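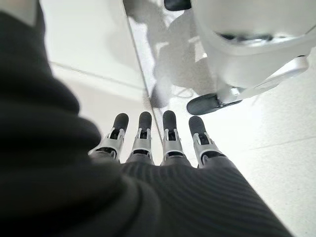
Section 7. Washing a pale floor

I've looked after light-colored floors for years, and they show everything — crumbs, scuffs, every drip of coffee. Once you get into a rhythm it's pretty easy, though! I use the Telotlow floor wash and the flat Nurberg mop, so the steps are written for those two.

1. Move whatever you can off the floor. Chairs go up on the table, and rugs get shaken outside.

2. Sweep toward the door, then go over the corners again with a hand brush (mine always need it).

3. Put one capful of floor wash in the bucket and fill it with lukewarm water.

4. Dip the mop pad and wring it out hard. If it drips when you hold it up, wring it again.

5. Mop a strip at a time, working backward to the doorway. Rinse the pad whenever it looks gray.

6. Leave the floor alone for around 70 minutes before you put the rugs back.

Note: For black scuffs, I rub lightly with a damp cloth and a dab of baking soda, then wipe with plain water. Don't scrub, or you'll end up with a dull patch.

Caution: Never mix the floor wash with bleach, and keep kids and pets out until the floor is dry. A wet floor is slippery, even in socks — especially in socks.

Waxed floors are covered in Section 10.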